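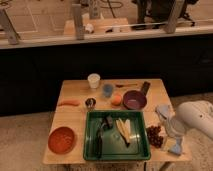 The play kitchen table, with the green tray up front

Progress report to the Skastis fund, play kitchen corner at Kan
Mar 14, 2019

Hi again, and thanks for being patient with me on this one! I know the report was meant to be shorter than last time, so I'll try to stick to what you asked for: what we bought, how the table is getting used, and what's left to do before July.

The table first. It's the light wood one we talked about, and it now lives on the carpet at the counter end of the room. I was nervous about the carpet (crumbs, paint, the usual) but it makes a huge difference to the noise when a saucepan goes over the side, and saucepans do go over the side. The purple one has already been down more times than I'd like and it's still our favorite.

The food is mostly from the Gamov set. The kids go for the carrot and the grapes before anything else. The banana with the peel in long strips is popular too, mainly as a hat. I'd planned on a lot more pretend food, but a few pieces that get handled every day seem to do better than a full basket that gets tipped out and left, so I've held back on the second order.

The green tray has been the best thing we got, and it was nearly an afterthought. Whoever is "serving" puts the tray in front of them and everything that's ordered has to end up on it. That gives the little ones a place to aim for, and it gives the rest of them something to argue over – who carries it, mostly. We keep the black utensils on it or near it, and the orange-red bowl usually ends up next to it at the corner. Cups wander. We mix paper ones with the small blue one and a metal one, and I replace the paper ones when they get chewed.

On money: the Taker order came to $135 including shipping, and it arrived in 2 boxes, one of them a week behind the other. Everything was in there and nothing needed sending back. I still have the receipts and will scan them in with the July report, unless you want them sooner.

We run the corner in small groups, three kids at a time, and more than that gets crowded fast. I tried a bigger group once and we spent the whole session on whose turn it was. The groups now swap after tidying, and tidying counts as part of the game: tray cleared, food back on the table, cups to the back edge. Some days that goes well. Some days I do it myself after everyone has gone home.

Still to do: a low shelf for the things that don't fit on the table, and picture cards so the kids can "order" without me reading out the menu. I've drawn two of the cards so far and my grapes look like a raspberry, so I may ask for help there.

If the shelf costs more than what's left, I'll write before I buy anything.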